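Urnthorpe Mirror Faults

A small set of simulated wrist-camera episodes where things went wrong, with labels that say how

Version 3, dated 2023-01-01. Maintained by Gun-woo Noh and Rianne Dijkstra.

Hello and welcome! This is the data card for the failure half of the Urnthorpe household simulation work. The success half has its own card and is much bigger. We like this one better. Every episode in here ends in a stop, a stall or a bad reach, and going through them has taught us more about our policy than months of watching it do the right thing.

What happened

In October we moved our policy, Misa, from plain test rooms into furnished ones. Misa had been doing very well at driving up to a low surface, opening the gripper and reaching for a target. In the furnished rooms it began to do something odd. On certain runs the arm would open its fingers, swing toward a wall and keep going until the safety layer (we call it Brustthorpe) stopped the episode for breaking the wall clearance limit.

Dindo Gatchalian was the first to line up the stops against the room layouts, and the match was hard to miss – the bad runs were in rooms with mirrors. The depth estimator was treating the reflected room as more room. As far as the planner could tell there was open space past the wall, sometimes with furniture in it, and a perfectly good path to get there.

We had two other faults mixed in with that one, and it took a while to pull them apart:

Phantom depth. The estimator gives a wall mirror the depth of what it reflects. The planner accepts a path through the wall.

Floor drift. Over a wide stretch of dark, low-contrast floor, the visual odometry finds too few features to hold on to. The pose estimate slides while the base is standing still.

Open-finger stall. The arm reaches its pre-grasp pose, the fingers open, the target detector returns nothing, and the controller waits for a target until the timeout.

Floor drift is the sneaky one. A drifting pose makes phantom depth look worse than it is, because the false opening seems to move along the wall. Hafiz Mangundap spent a long time on what he thought was a new mirror bug before finding out that the mirror was fine and the floor was the trouble.

The room that gave us all three

Of the 17 rooms in the set, room 8 is our favorite troublemaker. It has the big brown floor, orange walls and a wall mirror close enough to the reach area to land in the wrist view. If you only have time to look at one room, load this one first.
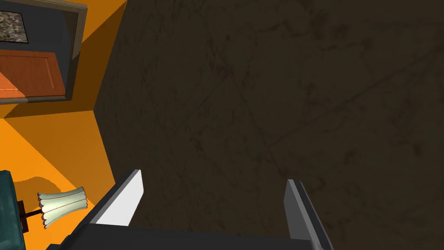 Room 8, wrist view: gripper open and empty, with a door and a framed picture reflected in the wall mirror.

The door in the mirror is a great test case. Our estimator loves doors. It has seen a lot of them in training, and a door is a strong hint that there's somewhere to go. Turning the mirror material to matte in the simulator and replaying the same commands made the wall crossing go away in this room, which is how we got comfortable calling it phantom depth.

What's in an episode

Each episode folder holds the following:

– rendered color from the wrist view
– true depth from the simulator
– estimated depth from our model, saved as it was at run time
– true and estimated base pose
– joint commands and finger opening
– the Brustthorpe log, with the rule that fired
– a fault label file

Keep the two depth streams straight, please! True depth puts a mirror at the wall. If you train on true depth and test on estimated depth, you'll get lovely numbers and the same bug we had.

How the labels were made

Two people labeled every episode, working separately. Dong-hyun Tak wrote the guide and settled the disagreements. An episode can carry more than one fault, and the order matters: the first fault listed is the one that started the trouble. Where we couldn't agree on the order, the file says "order unclear" and we left it at that.

We label the cause we could show by replay. If a replay didn't bring the fault back, the episode is marked "not reproduced." Those are still worth a look, and we'd be thrilled to hear from anyone who cracks one.

Known problems

The timestamps in room 6 are shifted by one step between the color and joint streams. A fix script is in the tools folder. It is not applied by default, so older results can still be matched.

Lighting is fixed within each room. You can't use this set to study how a lamp or a strong shadow changes the depth estimate, much as we'd like to.

Every mirror is flat and clean. No smudges, no curved glass, no glass doors.

Please don't use this for

Setting clearance limits on a real arm. The Brustthorpe limits here were picked to catch faults early in simulation. They say nothing about safe distances near people.

Changes since version 2

The open-finger stall is now its own label; it used to be filed under "timeout." Room 8 was relabeled from scratch. The Yáñez loader now reads both depth streams and raises an error if you ask for "depth" without saying which.

Questions and label corrections go to Rianne. Send the episode folder name and the step number where you think the fault begins.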